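Cetar paver mockup, notebook p. 16
January, started 9:40 am

Dry lay on the bench for the Brodlow path. Running bond, half offset, no sand, no joint spacers. Just want to see how the red ones sit together before we commit to the whole order (300 pcs, Zeswood yard is holding them till end of month).

Bench wiped down first. Blocks brushed, not washed. Dust still comes off on everything, need a stiffer brush.

First few down at an angle to each other, gaps all over. White specks and pinholes in the top faces, thats the body of the block, not dirt. Tried scraping one, no change. Chips at some corners. Ataberk says pale chips will show from standing height and wants them turned to the inside. I say wait and see it with the sand in.
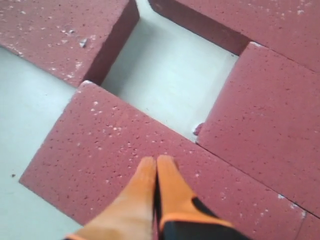

Also ask Zeswood if the pitting gets worse with frost. Their sheet says nothing on it. Cavalcanti sample from last fall was smoother but went orange when wet, client hated it.

Layout

Nine in the patch, four courses, stepped so the side faces show. Sides are a good bit darker than the tops, more maroon. Fine for a path, but on the step edge by the Brodlow gate you'd see that band the whole way along. Dennis to check with client if they want it or want an edging strip.

Joints tight by hand. Offset reads OK from the front of the bench. Did not measure the offset, eyeballed it. 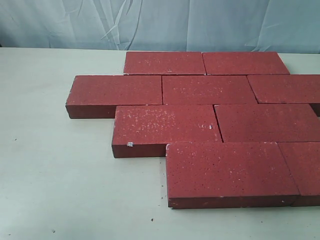
Light and color

Blue gray cloth behind, pale top under. Red looks a bit duller against it than it did out in the yard. Tops matte, no shine at all. Speckle varies brick to brick, back left has more of it than the one next to it. So: mix from at least 3 pallets when laying, dont work straight down one. Put that in the instructons for the crew.

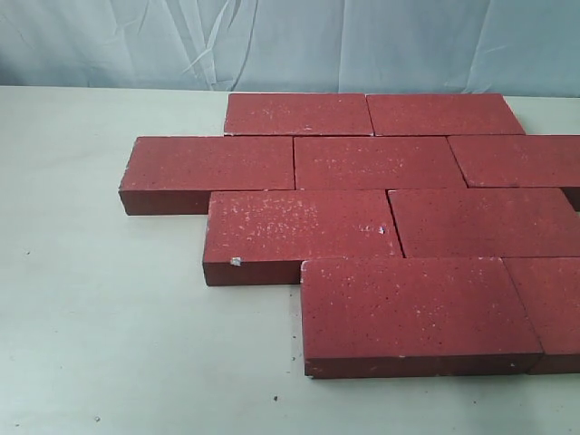 2 min read

Still to do

- 40 mm sand bed or 60? Dennis Waweru had 40 in his sketch, Ataberk Gündoğdu had 60 in the quote. Pick one!!
- cut a half brick, see if the edge crumbles
- wet test, whole patch, after lunch
- call Zeswood re hold date
- new brush

Leave the patch on the bench till the wet test is done pls.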